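Home | Notebook | Visits | Parts | Log in

Open day, bedroom station. January, second entry

8:30. Arrived before the doors opened to get the bedroom station warmed up. Delwyn Mudgway had already been through the front hall with the signs, so all I had to do was move the rope back a foot. People leaned over it last year and we lost time asking them to step away.

Ran the homing routine twice. First pass threw a warning on the wrist, second pass was clean. I did not chase it. The log is saved under the Brultoton folder if anyone wants to look at it before the next visit.

The plan we gave the visitors was one task, repeated: the remote by the bed. Somebody asks for the TV remote, the arm goes and gets it, holds it up, puts it back. Leonie Wihongi talked and I drove the stops. Tekle Abdella was on the second screen and kept the wrist feed up for the people at the back, who can't see past the headboard from where they stand.

Three groups before lunch. The largest was from Turen, home care people mostly, plus two from their purchasing side. They had 175 on the sign-up sheet for the whole day and we got 133 through our room. The rest went to the kitchen station or left early.

Things to remember about the setup:

- The round side table is better than the square one we used in the fall. The raised rim stops things rolling off. It also means the fingers have to come in a little higher than the planner wants, so I put the offset in by hand. Still not in the config file. It needs to be.
- The remote lives on the lower shelf with the phone up top. That was Leonie's idea, and it makes the reach look harder than it is. The tight part is between the table and the bed, where the wrist has very little room to turn.
- Leave the houndstooth on the bed. The segmentation used to fall over on that pattern and visitors from Ruddock asked for it specifically, having seen the old results.
- Fingers closed for any travel through the gap. I forgot once in practice and caught the sheet.
- Remote with its back to the wrist camera if possible. The white print gives people on the second screen something to focus on, and a blank black remote on a black gripper reads as nothing from ten feet away.

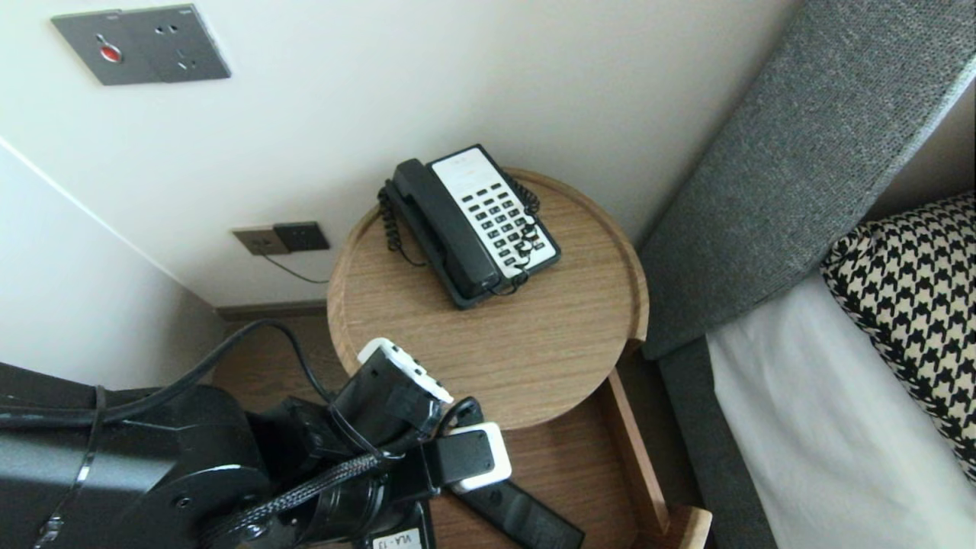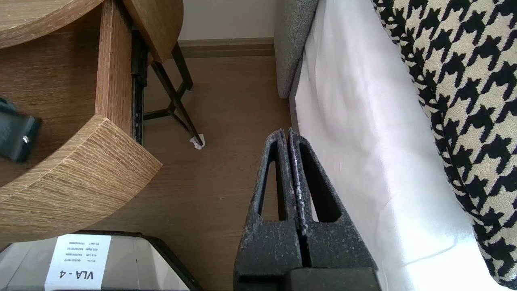
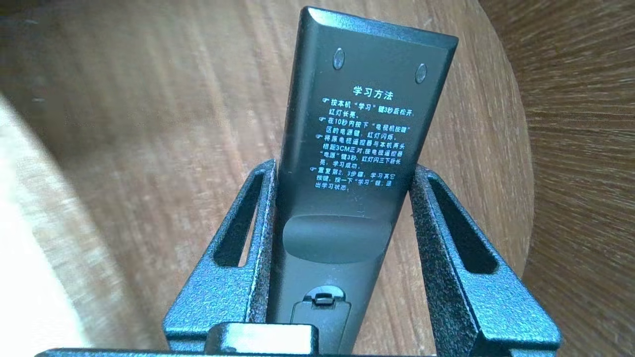
Nkrumah Dramani came over from the kitchen station at the break and said he would slow the approach by half for the afternoon groups, and that he didn't care if it made the run longer. His view is that home care people watch the speed near the pillow end of the bed and stop listening to everything else. He also thought we should quit saying "fetch" in the talk, as it makes them expect the thing to be handed to a person, and we don't do a handover yet.

I tried the slower approach on the first group after lunch. Cycle time went up a lot, but Leonie had more room to talk and didn't have to rush the part about the stop button. Kept it that way for the rest of the day. I left the speed alone on the return leg and no one brought it up.

Questions we got, more or less in the order they came:

Can it work the phone? No. It could lift a handset if we spent a week on it, and then there is the cord. Leonie told them it was on the table as clutter, which got a laugh.

Can it press the buttons on the remote? Not with these fingers. Cellow has a small pusher tip that might do it and I said I would write to them. (Have not written to them yet.)

The instructions on the back of the remote came up too. One of the Turen purchasing people read the Chinese off the second screen and told the group it was the steps for teaching it the keys from another remote: hold the learn key three seconds, red light stays on, and so on. Tekle has been wanting to know that since we bought it. He wrote it down.

What happens if somebody is in the bed? We don't run it with anybody in the bed. This needs to be said at the start of the talk and not at the end. Two groups asked.

How much does it cost? Sent them all to Delwyn.

Problems:

One bad grasp in the second group. The remote twisted as the fingers closed and I stopped it before the lift. Reset, ran again, fine. I think the remote had been put back at an angle by the previous run and the estimate was stale. Suggest we force a fresh look before every reach, even if it costs a few seconds.

The second screen dropped out for 6 minutes in the afternoon. Loose connector at the screen end. Tekle taped it. Tape is not a fix.

Floor markings for the base need redoing. They have been walked on all day.

To do before the next visit:

Put the table offset in the config (me)
Fresh look before reach (Tekle, me to test)
Write to Cellow about the pusher tip (me)
New opening for the talk, with the bed rule in it (Leonie)
Ruby-Lee Tapsell wants the sign-up sheets scanned and sent over, both rooms

Powered down at 5:15. Arm parked, stop button in, remote back on the shelf.

4 comments | Share | 2 shares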